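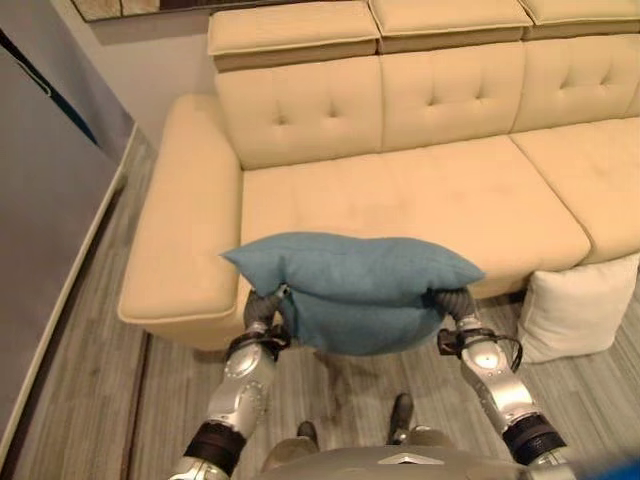 4.2 Collecting the pillow demonstrations

I did most of the early teleoperation for this part of the project myself, so I'll stay in the first person for a while (my co-author, Tahmineh Tabrizi, trained the policies and keeps more of a distance in Section 5). The task sounds like nothing at all: pick up a pillow from the floor, bring it to the sofa and set it down against a backrest. It was the one I lost the most sleep over.

We recorded in the Tidmont apartment during July. The operator sits in the next room wearing a headset fed by the robot's head camera and holds a pair of Wastar hand controllers. Squeezing a trigger closes the gripper on that side, and moving your hand moves the matching wrist. Walking is on a foot pedal, and I'd ask anybody copying our setup to think hard about that pedal – it's fine for going forward and pretty awful for the little sideways shuffle you want when you're close to furniture.

We had 17 operators over the whole collection, and between them they recorded 2,065 episodes. Everybody got the same short briefing and then 20 minutes of free play before anything was saved. I'd planned on a longer briefing with a script for where to put your hands. Tahmineh talked me out of it, and I'm glad she did, as the spread of grasps we ended up with was much wider than anything I would have written down!

Nearly all of those grasps fall into two families. In the first, one hand grabs a corner and the other hand comes in underneath. In the second, the hands take the pillow from opposite sides and lift together. Figure 4 shows the second kind, with the blue pillow up in front of the sofa, a gripper pressing in on each side and the lower half hanging down in a fold. The left gripper is slightly lower than the right one, and I like that the figure has this in it, because a perfectly level pair of hands is rare in our data. People don't level their hands unless you tell them to.

The sagging matters more than I expected. A pillow pinched at its sides folds in the middle and bulges at the top and bottom, so its outline changes with how far apart the hands are. If the policy has only ever seen the flat pillow on the floor, it has no idea what it's looking at once the thing is in the air. We also left a second pillow near the sofa in plenty of the episodes. In Figure 4 it's the white one leaning against the front of the seat. I wanted the policy to get used to a perfectly good pillow that isn't the one it's carrying, and to keep going with the one in its hands.

From the head camera you're looking down steeply, past both forearms, and the pillow hides a good part of what's under it. Operators handled this in different ways. A few raised the pillow high and peeked below it at the floor. Others lined up on the seam between the seat cushions and trusted it the rest of the way. I was a seam person. When I replayed my own episodes next to everybody else's, I could pick mine out by the pause before the last step.

We kept 1,305 episodes for training and set aside another 300 for testing. The remaining episodes were dropped for one of these reasons: the pillow was let go before it reached the seat, a wrist cable had snagged, or the operator had stopped partway to ask a question (which the robot then learned as a long, thoughtful pause, until we went back and took those out). We did keep episodes with a failed first grasp as long as the operator recovered without help. The Bakhtiari baseline in Section 5 was trained without these recoveries, for comparison.

We also tried kinesthetic teaching, with a person standing beside the Astuvo and moving its arms by hand. For the one-arm tasks in Section 4.1 this was lovely, quick to learn and very smooth. With a pillow it fell apart. You need one hand on each forearm, you end up standing right where the robot wants to step, and your own arms are all over the head camera view. We gave it two afternoons and went back to the headset.

One thing I'd change next time is the grip force. The Wastar triggers give no feedback, so everybody squeezed harder than they needed to, me included. It does no harm to a pillow, but the policy copied the habit, and we saw it again when we moved on to the folded towels in Section 4.3.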